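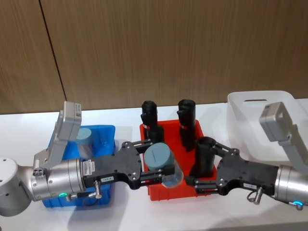
# Equipment planning diary, 10/30/26

The morning was given to the sorting station and the afternoon to its budget. Both arms were at work over the red bin when I arrived, the left holding one of the clear containers with a gray lid and the right closed on the short black cylinder. I stayed at the bench long enough to settle the list of spare parts, then returned to the office to draft the request.

## Grippers

Lejla Berisha asks for 2 further parallel-jaw grippers, to be held in stock. The August request named only one. I have accepted her figure. Jääskeläinen quotes a delivery time of ten weeks, and the station cannot stand idle for that long in the spring. Cables are to be ordered with the grippers and charged to the same line. I omitted them last year and had to raise a separate order.

## Wrist cameras

No purchase this year. Arvo Suominen considers the present cameras adequate for containers and cylinders of the kind now being sorted, and I agree. He would like the brackets reviewed before any change of model. Entered as a note, with no sum against it.

## Bins

The present red, blue and white bins will remain. Flerora offers a set of 100 at a good price, but we have no place to store them and I do not foresee using a quarter of that number. Arvo will ask whether they sell a smaller lot. Color matters more than size — the sorting plan is written by color, and I do not wish to have it rewritten to suit a supplier.

## Service contract

Gemstead and Wivlow have both replied. Wivlow is lower by around 7 percent but excludes travel. Gemstead includes two visits a year and a loan arm during long repairs. I am inclined toward Gemstead, subject to seeing the loan terms in writing. Lejla has sent the request for them.

## Carried forward

- Revised quotation from Jääskeläinen, with cables
- Loan terms from Gemstead
- Smaller lot of bins, Flerora
- Floor space for a second table — not costed, and not to be mentioned in the request until it is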